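4.2 Reading habits in shared rooms

The second survey was sent to 3295 households in Motton and Lostodwood, and 2446 of them returned the form. Chiba and Tarigan divided the answers by the room where the respondent usually reads a printed newspaper. In both towns the kitchen was named more often than the living room, also by people who live alone. This result differs from our first survey in April, where the question did not separate the two rooms. We therefore do not compare the two sets directly.

Respondents who read in the kitchen reported shorter sessions, up to 24 minutes, and they more often read aloud to another person.
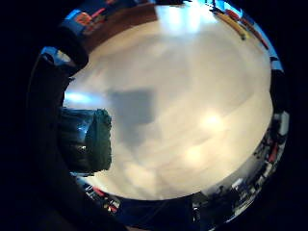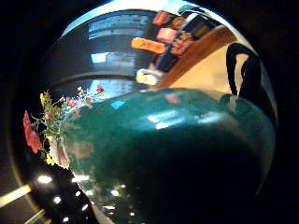

Figure 3. A pale, glossy surface (first) and a dark teal vessel with flowers beside it (second).

The Lacroix form asked also about the hour of reading, but many answers to this item were left blank, especially in Lostodwood. We kept these forms for the room question and removed them from the analysis of time in Section 4.3.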